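Famora Bench Arm Package
Sold and supported by Boateng Automation, Pedham

The Famora package is a single robot arm on a fixed base, with a two-finger gripper and the Darik control software. It is meant for small shops, labs and training rooms that want to find out which light chores a machine can take over before they spend money on a full line.

What it does today

Moving small parts from one marked spot to another is the job it does best. Teach the two positions, set the grip width, and the arm will repeat the move for a whole shift. Sorting boxed goods by size also works, as long as the boxes arrive in the same place each time.

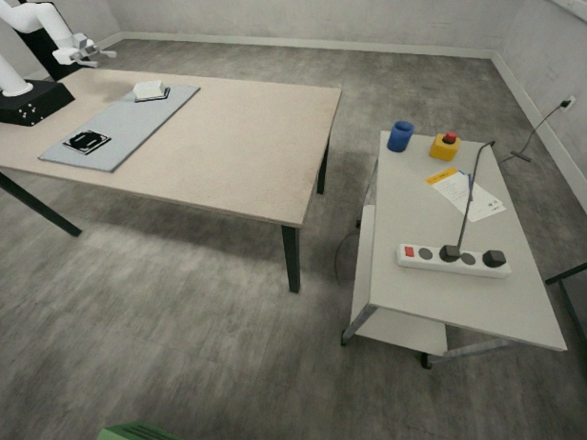 What it does not do yet

Folding clothes, loading a dishwasher and clearing a cluttered table are still out of reach for this package. Soft items change shape when gripped, and the software has no good answer for that. In our own shop test the arm finished 291 pick-and-place moves in a row, then failed 7 out of 20 tries at picking up a dish towel. Customers who want help with housework should wait.

Before you order

You need a sturdy table, a grounded wall outlet and a clear area on all sides of the arm's reach. Keep the emergency stop where the operator can get to it without leaning over the work area. The arm must be bolted down before first power-up.

Included
Arm and base block
Two-finger gripper
Emergency-stop box
Darik software, one seat
Printed setup guide

Tables, mats and position markers are sold separately.

Delivery and support

Lead time is 9 weeks. Setup at your site can be added to any order. The next Darik update is due in September and covers faster position teaching. It is free for current owners.

Page last updated 2018-06-16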